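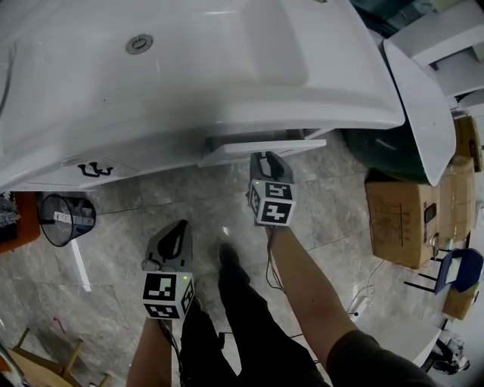 Storing and serving refillable flagons from a small bottle shop

Fudercombe Traders' Help Pages > Food and drink > Licensed premises

Posted by Fudercombe Cellar Desk
January

We operate a small licensed shop in Fudercombe selling bottled and canned beer, with three taps on the counter for drinking in and for filling flagons to take away. The taps were fitted by Tisard, who also supply the gas and carry out the yearly service.

Since the autumn a number of customers have returned to say that beer taken home in a flagon was flat by the following evening. The same beer, served by the glass from the same tap, has drawn no complaint. The flagons are our own two-pint glass ones with screw caps, and customers are asked to bring them back rinsed. We fill them straight from the tap without a tube, then cap them and attach a label showing the name of the beer and the date.

We should be grateful for advice on the following matters. Is the fault more likely to lie in the filling or in the caps? What period should be printed on the label as the time within which the beer ought to be drunk? Are we entitled to refuse a flagon that is brought back in a dirty state, where the customer has already paid for it?

Our licence allows sales for drinking both on and off the premises, so that side of the matter is not in doubt.

Levchenko Bottle Store
Member, 1473 points

The description given points to the filling. Beer poured from an open tap into a tall container falls a long way before it reaches the bottom and loses much of its gas as foam. By the time the foam has settled and the flagon has been topped up, the beer is already flatter than the same beer in a glass, although it will taste acceptable if it is drunk within the hour.

We would suggest the following practice, which has been in use at our own premises for 7 years.

Fit a length of food-grade tube to the tap, long enough to reach almost to the base of the flagon. Rinse the flagon with cold water immediately before filling. A warm flagon taken from a shelf above a radiator will foam whatever else is done. Open the tap fully, as a half-open tap makes more foam. Fill until a little foam rises to the neck, withdraw the tube and cap at once, on the foam. The tube must be cleaned at the end of each session and replaced when it becomes cloudy.

The caps should be looked at as well. The soft liner inside a screw cap hardens with use and then no longer seals. A filled flagon may be laid on its side on a paper towel for a few minutes as a test. We replace all caps at the start of each season and keep a box of spares beneath the counter, and customers are given a new one without charge on request.

With regard to the label, our wording is: "Keep cold and upright. Drink within three days of filling and on the same day once opened." Stronger dark beers may keep a little longer, but a single wording for all beers is easier for staff and we have not found reason to change it. Very lively wheat beers are not sold in flagons at our shop.

flallard_taps
New member

Ours go flat too. We tell people to drink it that night and most of them do. Flallard sell a plastic flagon with a better cap but it holds the smell of whatever was in it before, so we went back to glass.

Tap Room Compliance Notes
Regular contributor, 19 accepted replies

The previous replies deal with the beer itself. The following remarks concern returned flagons and measures.

A trader is in general free to decline to fill a container that is not clean, and should do so. A short notice at the counter is sufficient, for example: "Flagons must be clean and free from cracks. We may exchange or refuse any flagon at our discretion." Where the customer has bought the flagon from the shop, the simplest course is to exchange it for a clean one and to wash the returned flagon in the back room. Some shops treat the first payment as a deposit, and in that case the terms ought to be stated on the receipt.

Washing-up liquid is not advised for regular use. It leaves a film that spoils the head on the beer and may be the cause of some of the complaints received. A cleaner sold for beer glasses is suitable, followed by two rinses in cold water, with the flagon then left upside down on a rack to drain. Cracked or chipped glass should be thrown away in every case and never filled under pressure.

On the question of quantity, staff should check that the flagon is marked with its capacity or that the beer is measured before it is poured in. Filling on the foam, as recommended above, is sound — but the liquid must still reach the stated measure once the foam has settled. A customer who asks for a top-up should be given one. The local trading standards office will answer questions about markings, and it is preferable to ask before a new batch of flagons is ordered.

Fudercombe Cellar Desk

We thank all members for their replies. A tube has been ordered from Tisard and the caps tested on paper towel as described; several leaked and have been withdrawn. The label will be changed to the three-day wording when the present roll is finished.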